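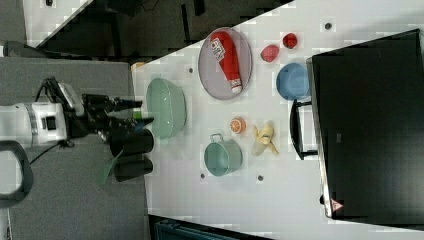

Raghavendra Gounder on Landside, career mode and the ladder match

I've put way too many evenings into Landside, the wrestling game from Jakmont, so when Raghavendra Gounder said he'd talk to me about the career mode I had my questions ready before I'd even said yes. He designed most of it, and he talks fast!

I started with the thing everybody on the forums complains about, which is that your created wrestler begins with nothing. No entrance, no finisher, 10 moves total.

"You're supposed to feel a little embarrassed," he told me. "You walk out in plain trunks and the crowd goes to get a soda. I love that part."

There are 400 moves in the full game, and I asked how many he uses himself. He laughed. "Maybe the same six. I'm a suplex guy."

We got onto Kulletti, the masked rival who shows up in week 19 and (in my case) beats you three times in a row. I told him I'd almost thrown my controller. He said an early version was even tougher – he could reverse pretty much anything – and the testers hated him.

"Arumugam was worse, though," he said. Arumugam is the old champion who trains you, and the team recorded so many lines for him that half got dropped. "He wouldn't stop talking during matches. You'd be climbing a ladder and he'd be telling you about his knees."

The ladder match is getting a patch in November, with new controls for grabbing the belt. I asked if it would finally work with two players on one couch.

"That's the plan," he said. "Ask me again in October."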